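Kellatow Drotascombe Work Stool: Ten Months In

I bought the Drotascombe in February to replace a drafting stool with a gas lift that kept sinking. It's a height-adjustable stool with no back, a padded seat and a steel foot ring. Kellatow sells it in two heights and I have the taller one.

The box is heavy. Assembly is four bolts and one long threaded rod, and the hex key they give you is fine. The instructions are a single folded sheet with drawings only. I put the foot ring on upside down the first time and had to take the base apart again. The flat side faces up. The drawing does show this if you look hard at it. 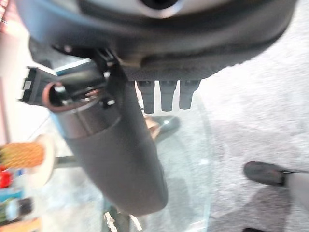

Matte charcoal housing with black bracket and connector plug. Photo: Wyn Bowen

Height is set by spinning the seat on the rod. There is no lever. Going from my lowest setting to my highest takes a while, and if you share the stool with someone a foot shorter than you, this will get old fast. I change mine maybe twice a week, from desk height to bench height, and I don't mind it. Once set, it stays where you put it. My old Hayashi stool had a lever and was quicker, but by the end it dropped an inch every hour.

The seat is firm. For the first couple of weeks I thought it was too firm and nearly sent it back. It has softened a little near the front edge, where most of my weight goes. I can sit for a morning without shifting around much. After lunch I start to notice the lack of a back. If you want to sit all day, buy a chair. 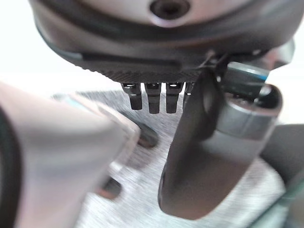
The cover is a woven gray fabric, and it picks up sawdust and lint. A vacuum brush gets most of it. I spilled coffee on it in the spring and there is still a faint ring if the light is low. Kellatow offers a vinyl seat for the same price, and I would get that one for any kind of workshop use.

Feet are rubber and screw in and out for leveling. My floor slopes toward the door, so I needed this. One foot has backed out twice. A dab of thread locker would probably fix it, and I keep meaning to do that.

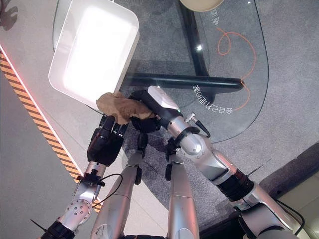 The foot ring is the best part of the stool. It's wide enough for boots and the height is right for my legs. The paint has worn through to metal in the two spots where my heels rest, which I expected. No rust so far.

I had one problem with the company. The seat pad came with a split seam on one side. I sent a photo and they mailed a new pad, but it took three emails, and the first reply asked me for an order number I had already given. The replacement has been fine. I paid $170 including shipping. The Gindton shop stool is $47 less and has a thinner seat and a narrower base. I tried one at a friend's garage and it felt tippy when I leaned to the side.

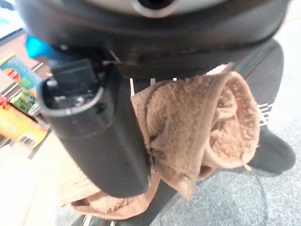 By Wyn Bowen
8 December 2025

Who should buy it: anyone who works at a bench for a few hours at a time and sets the height once. The seat turns smoothly and the welds on the base look clean. There was a slight squeak in the summer that went away with some paste wax on the rod.

Good: stable, holds its height, good foot ring.

Bad: slow to adjust, fabric stains, customer service could be quicker.

I'd buy it again, in vinyl.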